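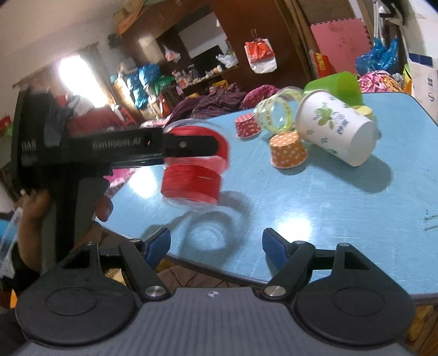 October, 9:40 p.m.

Finished the rewrite of the handling rules for Stumine, draft 2. It is longer than draft one and I am not happy about that, but most of the added length is definitions. The old version said "start clean, end clean" and left the rest to the reader. Tharun read it one way, Peiyu read it another, and both sets of recordings passed my own check. So the fault was in the sheet.

What an episode is, as it now stands: it begins with the fingers open and away from every object, and ends with the fingers open and away from every object. The object that was moved has to be at rest at the end. A cup that is still rolling when the recording stops makes the episode void, even if the pick itself was good. Tharun objected to this on the phone. His point was that a paper cup can roll for a long time on a smooth tabletop and that the rule will make people stop it by hand, which is worse. He is right about the second part. I added a line: no bare hand enters the work area between start and stop, for any reason, and if it does the episode is void. I expect this to cost us recordings for a week or so and then people will learn to set cups down more slowly.

The rule on knocked objects took most of the afternoon. Draft one said to put them back upright. Mallent wants them left as they fall, on the grounds that a robot will meet tipped cups and ought to have seen some. I agree with Mallent on this but I want it written down which cups were tipped on purpose and which were knocked. The form now has a field for starting state, filled in before recording and not touched afterward. If something gets knocked during the episode, that goes in the notes field. Peiyu asked if a light brush counts. Settled on: if it moved, note it; if it only shook, don't.

Thread. The small spool is harder than the cups and I keep having to say so to Rarkthorpe, who priced the tasks as if every object took the same effort. The rims are slick, the wound part gives a little under pressure, and a loose end of thread will catch on anything that has a bolt in it. New rule: tuck the loose end before the episode, check the tips after it. If thread is found on a tip, void the last episode and clean the tip before going on. I had first written "check the tips regularly," which is the kind of sentence I complain about when other people write it.

Grip force is still not covered. We don't measure it, so I can't set a limit on it. The best I could do was a rule about results: a cup with a new crease comes off the table and out of the set. Tharun thinks creased cups are useful. Maybe, but then they should be brought in as creased cups and listed that way. I don't want an object to change halfway through a session under the same name.

Ran Bíró over the backlog after dinner. It went through 211 episodes and flagged 106 of them under the new wording. That looks bad, but most of the flags are the same thing, a late open at the end, where the operator stops the recording as the fingers let go. Under draft one that was allowed, or at least not banned. I am not going to void work that was done correctly under the sheet that was in force. Wrote that into the front of the document as its own paragraph: a recording is judged by the draft it was made under, and the draft number goes in the file header. Should have been there from the start. I had no draft number in the header at all until today, so for the older ones I am going by date, and the dates depend on the clocks of whichever phone was used. Put a note at the bottom about this so whoever audits it later doesn't have to find out the hard way.

Bíró also has a blur check and I turned it off. It was throwing out any episode where the moving object smeared during the lift. A lift is a movement. If the start and the end are sharp, and the contact is sharp, I will accept some blur in between. Peiyu wants a number for this. I don't have one I can defend, so the sheet says a reviewer must be able to see the moment of contact and the moment of release. That is a judgment and the sheet calls it one. Two reviewers, and if they differ the episode is held.

Room rules, which I moved to a separate page. People's homes are fine as they are. Rarkthorpe's first contract language said the background should be "free of distracting items," and I asked for it to be struck. If we clear out every room we end up recording the same room over and over. Cloth, bags, boxes, shelves, all of it can stay. What has to go or be turned around: mail, pill bottles, screens, family photos, anything with an address on it. No one who has not signed is to be in the room during recording. If a person walks in, stop, delete, start over, and say so in the notes – the deletion gets logged, the recording does not get kept "for review." I was firm about that one. Mallent had asked for a holding folder and I said no, in writing.

Windows. Daylight is allowed, but a session should not run through sunset without a note. I wanted a stricter rule and dropped it. Shiny tables give glare in strong light and I would have ended up with a rule about where to put the furniture.

Two operators at one table: still allowed, with conditions. One is named lead for the episode and only the lead's object moves. The other may have a tool up and open but holds still and stays off the objects. They swap between episodes, never within one. Tharun and Peiyu worked this out between them before I had anything on paper and I mostly copied down what they do. The start call is spoken aloud. I left in the part about sitting or standing so that neither reaches across the other, and took out the diagram, as I had drawn it wrong twice.

Tool care, short section. Pads checked for lift at the corners before each session. Pivots moved by hand through full travel, no grit, no stick. No oil. Somebody had used cooking oil at one of the other sites and the pads had to be thrown out. Bolts at the tip snug, checked by hand and not by eye. If a pad is swapped, new session, new calibration, even if there are only a few episodes left on the list.

Pay came up again. Void episodes are paid if the operator marked them void. Unmarked ones that fail review are not. Rarkthorpe wanted neither paid. I told them that if marking a bad episode costs the operator money, there will be no marked bad episodes, and the notes field will be blank on all of them. They have agreed for a trial run of almost 1000 episodes and then want to talk again. Fine. I would have liked that in the rules as well but it belongs in the contract.

Still open: what to do with see-through objects, where the reviewer can't always tell if a finger is touching or just behind. Whether ribbon counts as one object once it has been pulled out of its coil. Whether a stacked pair of cups has one starting state or a starting state for each cup. Peiyu says one for each. I wrote that in with a question mark and will take the question mark out when Tharun answers.

Sent the draft to both of them at 9:15. Asked for comments on wording only, and expect to get comments on everything. Need to charge the tools and find the box of spare pads before morning.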